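Workshop notebook, Thursday, started 8:40

Back on the tape adhesive question, and I'm in a very good mood about it. Tomomi came in early and we got the first wefts off the head form before the kettle had boiled. Eight weeks on the same swatches and I still get excited peeling them!

For anyone picking this up cold: we want a tape-in tab that holds through a normal wash routine, comes away cleanly with the remover, and doesn't leave that gummy line a stylist has to comb out with her nails. The August batch held beautifully and came off terribly. The batch before that slid if you looked at it. What we have now is the Pranville film on the hair side and our own softer coat on the scalp side, pressed together by hand.

Set for today: 32 tabs, same lot of hair, 18 inch, color 6 (the warm brown, not the ashy one, which somebody put back in the wrong drawer again). Two tabs went on crooked and I pulled them, so 30 counted. Half pressed with flat pliers, half with fingers only, because Gudrun Holmgren keeps telling me that half the salons she visits never touch the pliers at all and she's probably right.

9:15. Washed everything with the plain sulfate-free shampoo, no conditioner near the tabs. Rinsed lukewarm. Blotted, did not rub. Left side of the form is pliers, right side is fingers. I wrote L and R on the canvas in marker this time so we can stop arguing about it.

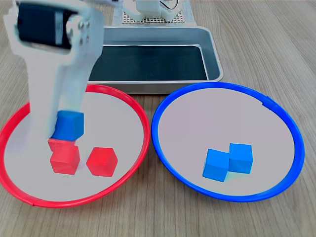

10:05. Dried on low with the small dryer, nozzle off. The finger-pressed tabs look better than I expected! No lifting at the corners that I can see with the loupe, except one near the nape where I think I caught some of the form's own hair at an angle. The pliers side is flatter and neater, no surprise, and I like how it sits under a part. You can run a tail comb right over it without a click.

Slip test with the small spring scale, steady pull straight down, stop at the first creep. I'm not going to copy all the readings here, they're in the blue binder under Ornholm. Short version: pliers side is very even, finger side is all over the place but the lowest one was still above where the August batch averaged. That is a really nice result. I did a little dance and Tomomi pretended not to see.

Things I want to remember about pressing:
Warm fingers matter. My hands were cold for the first few and those are the weak ones, I'm nearly certain.
Ten seconds is enough with pliers. Longer just pushes the film out at the sides and then it picks up lint.
Section has to be thinner than the tab. You should be able to see the tape through it before you close the sandwich.
No heat on top. We tried the flat iron trick last month and it cooked the soft coat.

11:30. Removal. Remover went on at the seam with the dropper bottle, two drops per tab, wait, then peel from one corner. First few came away so cleanly that I thought I'd forgotten to press them. Residue on the hair side was next to nothing and rolled off between finger and thumb. Residue on the weft side is still there, a thin skin, and that's the bit we have to fix if anybody's going to re-tape these for a second or third wear. Tomomi thinks the soft coat is too thick at the edges where the blade drags. I think she's on to something. We'll cut a strip with a fresh blade tomorrow and compare.

Also tried the Śliwiński remover, the citrus one, on four tabs. Works faster, smells wonderful, leaves the hair a bit greasy, and you'd have to wash twice before you could put anything new in. Fine for a full take-down, not so good for a move-up appointment. Would keep a bottle around anyway.

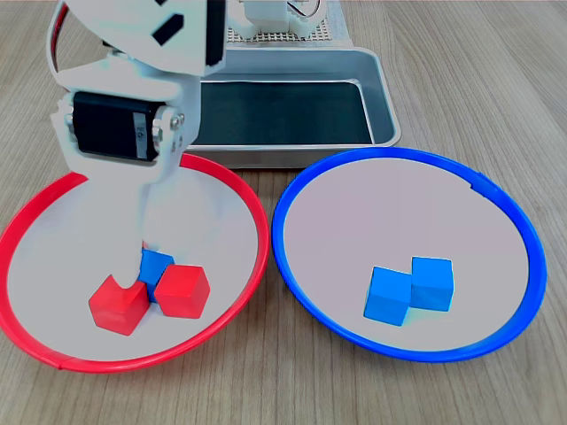

1:50. After lunch, color matching for the Odville order, which I'd been putting off and ended up enjoying a lot. They want a copper that stays copper. Every red we've dyed so far goes a bit pink at the ends after a few washes, and the client photos they send back are always under yellow bathroom lights, so it's hard to know what we're even looking at. Tomomi pulled three test rings by the window and we agreed on the middle one straight away, which never happens. Against the red around the edge of the bowl, even our loudest copper would look quite brown, so I'm going to stop worrying that it's too bright and start worrying that it's too safe. Next dip gets a touch more orange and a shorter time in the bath.

Mixed that at 3:10, 70 ml of developer, in at room temperature. Checked at 15 minutes and again at 25. Pulled it at 25. Rinsed until clear, cool water, acid rinse after. It's on the rack now and I keep walking past it to have a look. Lovely shine on it, and the ends took the color as well as the tops did, so the new pre-soak is earning its keep. Will judge it properly tomorrow in daylight.

Small stuff:
Order more dropper tips, the fine ones.
The weft sealer is getting stringy, check the lid.
Loupe battery is low.
Gudrun wants six finished tabs of the current build to take round to a stylist she trusts, somebody with very fine-haired clients. I said yes right away. Fine hair is where tapes show most and I'd rather hear the bad news now. Will pack them pliers-pressed and unpressed, with the cards.

4:45. Re-pressed a dozen used tabs with the old skin left on, purely out of curiosity. They hold! Not well, and I wouldn't sell it, but they hold well enough to wear out the door. Left them hanging overnight with the clips on, bottom row of the form. Please don't move them, and don't let anyone borrow the clips.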